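Cultden Travel Forum: Short breaks and regional touring
Janddale coast in December – car or bus?

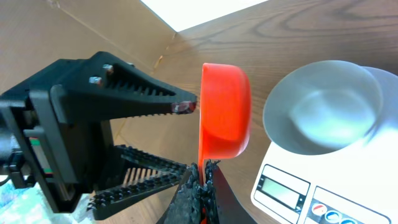 Janddale_Visitor_Desk wrote:
Members planning a weekend on the Janddale coast are advised that the Radu ferry runs on a winter timetable throughout December. The bus from Cultden covers the 62 miles to the harbour and carries 19 passengers, so early booking is recommended. Anyone fitting a roof box should check that every screw is secure; rounded heads, like the two silver ones in the picture, are easily checked by hand. Parking at Grerent costs 40 pence an hour.

northroad125 wrote:
I must disagree regarding the bus. It reaches Radu after the morning ferry has left, and a day is lost. A car is the better choice.

harbourside wrote:
With respect, the Wednesday service does connect. The coast road is narrow and poorly lit – I would not recommend it to visitors after dark.

northroad125 wrote:
I accept the point on Wednesday. My remarks concerned the weekend.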